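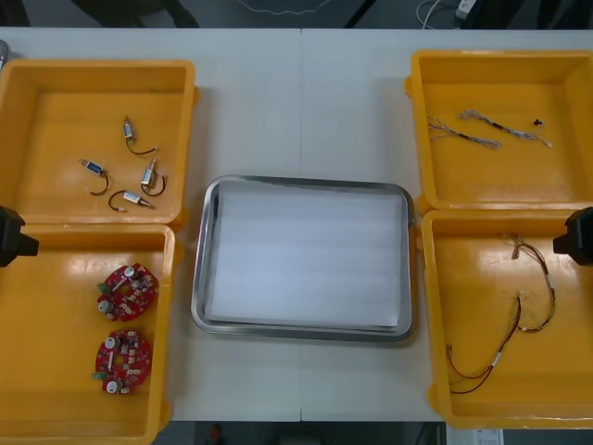

The kitting table set up for a run, with parts bins on both sides and the lined tray in the middle.

Review: Vedholm two-arm kitting package, after 262 trays
By Evie Whiteley
March 2021

We bought the Vedholm package to do one dull job. Someone at our shop in Merkbridge used to fill parts trays by hand for the repair benches, and the work was slow enough that the benches often waited on it. The package comes with two arms, two grippers, a controller, and the kitting software. You supply the table, the bins and the trays. Ours are yellow plastic bins and a steel tray with a soft white liner.

I'm writing this mainly because of a fault with the grippers. If you are thinking of buying the package, or already have it, read that section first.

What we run on it

The parts are small and mixed. We have little solenoid-type parts with a black lead on each one, round red circuit boards, short twisted gray and white wire bundles, and a long red and brown harness. The left arm takes the solenoids and the boards. The right arm takes the wire. Both put their parts in the center tray.

Solenoids are easy for it as long as they are spread out. If two leads are hooked together, it lifts both about half the time and the second one drops on the way over. Boards are fine on a matte surface. Our bins are glossy and the overhead lights leave bright patches on the bottom, and the software sometimes reads the edge of a patch as the edge of a board. Turning off one row of lights helped. The harness is the worst of the lot, and we now load it into the tray by hand.

The fault

On tray 27 the left gripper closed on a circuit board, lifted it, and stopped over the tray with an error on the screen. Duarte Barros was at the table. He pressed pause, which the manual gives as the normal way to hold the arms, and reached in to take the board. The gripper opened as he expected. Then it closed again at full force on the side of his finger.

He had a bruise and a cut and was back at work the same day. The board was cracked across the connector. It could have been a lot worse with a heavier gripper.

We could make it happen again, using a wooden dowel in place of a hand. The steps were:

Let a grip error come up while a part is held.
Press pause on the screen.
Open the gripper from the screen.
Wait.

After a short wait the gripper retries the grip that failed. Pause stops the arm but does not clear the gripper's own command, so the retry is still waiting. We got the same result on both arms. The red stop button did cut the gripper every time we tried it, and it did not close again until we reset the system.

What Vedholm did

I reported it through our dealer, Rathnayake. They answered the next morning and asked for the log files. Vedholm took longer. Their first reply said that pause was "not a safety function" and sent me to page 2 of the safety booklet, where that line does appear. The operating manual says to use pause when clearing a dropped part. I sent them both pages together and the tone improved after that.

A software update followed. It clears the gripper command when pause is pressed, and it shows a yellow bar on the screen if a gripper still has power. I ran the dowel test again on each arm after installing it and could not get a retry. The manual had not been corrected when I last looked.

What we changed here

No one reaches over the bins unless the stop button is in. There is a second stop button on the right side of the table now, where before you had to walk to the left. We also lowered the grip force for the boards. The factory setting was well above what a board needs, and the lower one has not dropped any more of them than before.

The bench at our Prondstead site has the same package and had been pausing and reaching in since December without trouble. They had never had a grip error at the wrong moment. They have the update now too.

Other points

Setup took us two days, most of it spent teaching the bin positions. If a bin gets bumped you teach it again. Tape or clamp them down before you start.

The grippers are wide for small parts. Anything lying against a bin wall gets missed, and the software will try the same part over and over before it moves on. You can set a limit on tries, but it is buried in the service menu.

The arms are quiet. The controller fan is not.

The screen is clear and the error messages are mostly useful, except for "grip state unknown," which covers several different problems. It was the message showing when Duarte got hurt.

Would I buy it again

With the update, yes, for loose solid parts. It fills a tray of solenoids and boards without much help, and the benches wait less. I would not buy it for wire. Ask the dealer which software version is on the controller before it ships, and do the dowel test yourself before anyone works near it.

Rating: 3 out of 5. It was a 1 before the update.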